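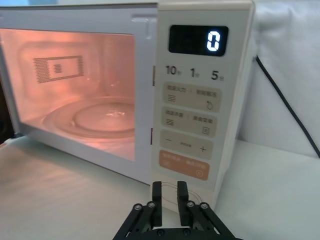

Ikden Community Kitchen, Mistville
Progress report for March, prepared for the Harju Fund

During this period we finished the second part of the kitchen renewal. The reheating corner is now in daily use, and 187 meals were warmed there in March. In February the number was 93, when we still had only the old stove.

The white microwave stands on the counter beside the serving hatch. The labels under its display are partly in Chinese, so we wrote a short sheet in English and fixed it to the wall. Visitors are asked to cover their food and to leave the glass plate in its place after wiping. Cleaning is done every evening at 8 p.m. – the plate is washed in the sink, and the inside and the door are wiped with a soft cloth.

From the equipment budget, 58 euros remain. We would like to spend this money on plate covers and ask for your permission to do so.

The shelves from Suvlow are delayed until April. We have ordered 30 soup bowls in the meantime, and they will be kept in the hall cupboard.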